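From: Skarphéðinn Juhl
To: flondo-dev
Cc: Afaf Azar; Jiahui Shi
Date: 01/09/2020
Subject: Re: [flondo-dev] Pose tracker drifts near the table surface

Fadi Harb wrote:
> I have replayed the Ledley set against the current tracker and I still
> get drift in the lateral direction whenever the tool comes down low over
> the table. Vertical is fine, rotation is fine. The filter reports a small
> covariance the whole time, so the planner trusts it and the replayed path
> slides sideways. Raising the feature count in the config changed nothing
> I could measure. Is this the time offset again, or is it something else?
> If it's the offset I would like to close 69 as a duplicate of 37.
>
> Fadi

Please leave 69 open. They have different causes.

The offset bug (37) shows up during fast rotation and goes away when the tool is held still. I ran your replay with the offset fixed at the calibrated value, and again with the online estimate switched on. The lateral drift is the same in both. What does change it is the image region the front end is allowed to use.

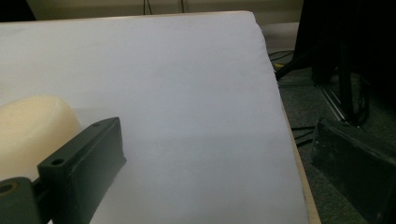 The feature selector in Flondo divides each image into a grid and tries to fill every cell to the same quota. When a cell has too few strong corners it lowers the detection threshold for that cell until the quota is met. Over a plain white tabletop this goes badly: the only thing to find across most of the surface is faint shading, so the selector ends up keeping weak points that slide along with the brightness gradient. Meanwhile the carpet, the cables on the floor and the edge of the board give proper corners, and those cells are capped at the same quota. The cream object on the left is no great help either, with its smooth, rounded top. A highlight on a curved surface moves with the viewpoint and must not be treated as a fixed point. Then there are the finger parts at the lower left. They have crisp bevels and small holes, which score very well, and they move with the camera. Any point kept there tells the filter that the tool is standing still.

The static mask is supposed to remove that last group. It doesn't remove all of it, as the mask is loaded at full resolution and scaled down with nearest-neighbour sampling after the crop, when it should be scaled before. The result is shifted by a couple of cells and the tip of the finger is left exposed.

I have pushed a branch called simness-select with 2 changes:

- the mask is scaled before the crop, and grown by one cell on every side
- the threshold in a cell is no longer lowered below a fixed floor, so a cell can stay empty

Unused quota goes to the cells that have corners to spare. This makes the distribution less even, and Jiahui objected to that when we first discussed it, as the far points on the floor constrain translation less well than near ones. I agree with her in principle. But a few good distant points with an honest covariance are easier for the planner to deal with than many bad near ones with a false one.

On your replay the branch holds its lateral position through the low passes. The covariance now grows when the table fills the view, and the planner slows down in response. I have run only the one set, so please don't merge it on my word.

Still to do:

The outlier test in the Shin back end uses a fixed gate. It should scale with the predicted depth. Byung-chul has a patch for this from last October which no longer applies cleanly. I will rebase it unless he would like to.

Fadi, could you rerun with the branch and log the per-cell counts? Set select.dump to true and stop at frame 997, after which the file gets too large to be of use. Attach the log to 69, please, and leave 37 alone for now.

Skarphéðinn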